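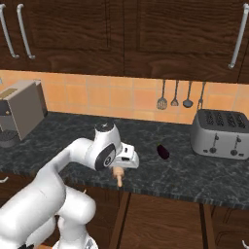
Dark gray marble, the countertop of my dreams and several of my arguments.

I have spent most of this year trying to buy a countertop. I mention it now so that you can leave if you have also spent most of a year trying to buy a countertop, in which case none of this will be news and some of it may bring on a rash.

We moved into the house in April. The kitchen came with a yellow laminate counter that had a burn in it the exact shape of an iron, from which I conclude that the previous owners ironed in the kitchen, once. I told Nives we would replace it by summer. Nives Santoro has been married to me long enough to ask which summer.

My first stop was a showroom called Howells, out past the tire places, where slabs of stone stand upright in rows like very expensive library books. I was given a pencil and a card to write down the ones I liked. I wrote down eleven. A woman in a fleece vest looked at my card and told me I had written down the same marble four times from different sides.

Then she asked how I lived. I thought this was a bit forward. What she meant was whether I cooked with lemons, and whether I was the kind of person who puts a wine glass down and walks away from it. I said no to both. I had in fact eaten a lemon bar in the car.

Marble, if you have been lucky enough never to learn this, gets eaten by acid. It leaves a dull spot called an etch, and you can't wipe it off, and sealing the stone doesn't stop it. Sealer helps with stains. Stains and etches are different problems, and I now know people who will explain the difference to you for as long as you have batteries in your phone. On a pale, polished slab you might forgive an etch. On a dark one it shows up like a footprint on a stage. The woman in the vest said some customers come to love the marks, and used the word "patina." I have a car with a lot of patina.

The first quote was $2,182, which I thought was fine until I understood that it covered the stone only. Cutting the stone was separate. So was the hole for the sink, and polishing the inside of the hole for the sink, and so was something listed as "edge," because I had wrongly assumed that a piece of stone would arrive with edges. You pick an edge. There is a plain one, a rounded one, one called ogee that looks like the foot of a bathtub, and each costs more per foot than the last. I went home and looked at the edges of everything we own.

My friend Yoon-hee Moon redid her kitchen two years ago and is considered the expert in our group, mostly on the strength of having finished. She has soapstone. She rubs it with oil now and then and talks about it the way other people talk about a rescue horse. I asked if it scratched. She said oh, constantly, you just sand it. I have never wanted to own a counter I would have to sand, but she made tea and we stood there leaning on it for most of an afternoon, and I will admit it was nice to lean on.

So I did what anyone does, and ordered samples. If you take one useful thing from this, order samples. Hollex will mail you little squares of their composite stuff and so will Oltum, and neither asks whether you are serious. By the end of the month I had 68 of them. They live in a shoebox. I carried them around the kitchen at different hours, holding them up to the cabinets, and learned that our kitchen gets a greenish light before nine in the morning that makes every shade of gray look like a fish tank. I also ran the lemon test, which is half a lemon face down on each square overnight. The composites didn't care. The marble ones looked as if someone had set a ghost's mug on them.

The sensible answer was plainly a composite. I printed out the sensible answer and put it on the fridge. It came to $1,214 with the sink hole included and a plain edge, and the finish was called Grunia, a word I have tried saying in several accents without finding the one that makes it sound like a kitchen. It is a medium gray. It looks like a sidewalk that went to a good school.

Nives looked at the square of Grunia for a while. She turned it over and looked at the back, which is also gray. Then she went into the shoebox, took out the dark marble with its lemon ring, set it on top of the laminate next to the iron burn, and went to bed.

It has been there 3 weeks. I put my coffee on it in the mornings. There's a second ring now, and a small dull fleck from what I think was salad dressing, and I have started turning the square so the light catches them. Yoon-hee says this is how it begins.

Howells closes at five. I have the pencil.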